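## 4. What people wrote down about breakfast

I went into the Findmont diaries expecting to read about food. I'd built a whole coding sheet for it (bread, cereal, eggs, leftovers, "other"), and I was pretty proud of that sheet. Then the first notebooks came back and half of the entries were about waiting. Who was in the kitchen, who was in the way, who had left at the exact moment somebody else walked in. So this section is mostly about timing, and the food gets less room than the title of the paper promises.

As a reminder, we had 14 shared households, and everybody in them kept a paper diary for three weeks in November. That gave us over 1000 usable entries. Bijan Zarei and I each read the whole pile separately and then sat down and argued about it, mostly over what counts as breakfast. He wanted a cutoff time. I wanted to believe whatever the writer called it, and I won that one, so there's a slice of cold pizza in the data at four in the afternoon.

### 4.1 Toast is the default

Toast came up so often that we gave it its own code on the second pass. I don't think people in Findmont love it all that much. Plenty of the entries sound downright bored: "toast again," "just toast," "toast, standing." But it's the thing people fall back on when they've slept badly or when the person they were hoping to avoid is at the stove. One writer in the Taheri Street house used the word "toast" as a verb for leaving quickly, as in "toasted and went," and her housemates had picked it up by the end of the second week.

What surprised me more was how toast marks the start of a turn. In most of the houses, putting bread in works like putting a coat on a chair. It says the kitchen is taken for the next little while, and others will hang back in the hallway or go shower. Cereal doesn't do that. People pour cereal around each other without a thought.

Figure 1. A two-slot toaster of the kind discussed in this section. 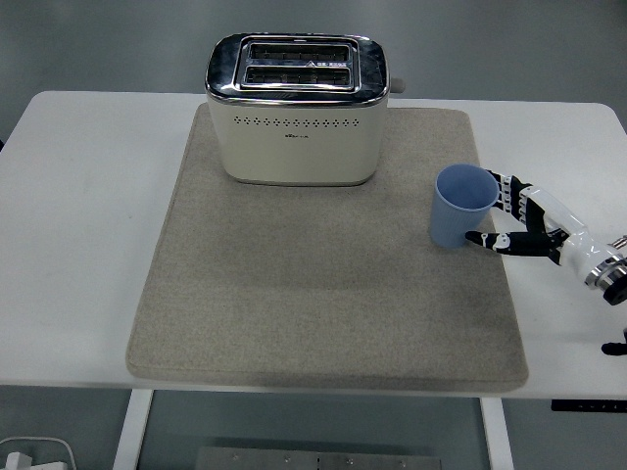 ### 4.2 Waiting, and pretending not to

We coded an entry as "waiting" if the writer mentioned holding off because of somebody else. Bijan's version of the code was stricter than mine, and we ended up using his for the counts and mine for the quotes. The longest wait anyone reported was 20 minutes, spent on the stairs with a book the writer admits he wasn't reading. Most waits were a lot shorter and a lot grumpier.

The pretending is my favorite part. Hardly anyone wrote that they told a housemate they were waiting. They checked the mail, wiped a counter, or went back for socks. In the Drastum house, two people turned out to be dodging each other every morning, both by going out to look at the same bird feeder, and neither diary mentions running into the other there. I can't fully explain that one! Either the times were written down wrong or they each left the other person out on purpose. I lean toward the second, but I wouldn't bet the paper on it.

There's an older argument in this field that crowding is what makes shared kitchens tense. Our diaries don't line up with it very well. The fullest house in the group had the fewest waiting entries, and its people wrote about breakfast as if it were a radio show they all happened to have on. The quiet houses did most of the hovering.

### 4.3 Two slots, three people

Capacity does matter in one narrow way. When a third person showed up while two were already making toast, the diaries got noticeably more detailed, with who offered what to whom and whose slice came out first. Splitting a pair of slots between two housemates was treated as friendly, almost intimate, and several writers used it as evidence that an argument was over.

Figure 2. Two-slot toaster, second view. 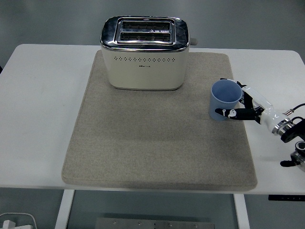
### 4.4 Things I'd do differently

I'd ask for the time in a box at the top of the page. We left it up to the writers, and "early" means very different things to a baker and to a grad student. I'd also run the diaries past the end of the month, when the rent is due. The Tosine house stopped talking about food altogether in its last few entries, and I'd like to know if breakfast ever came back.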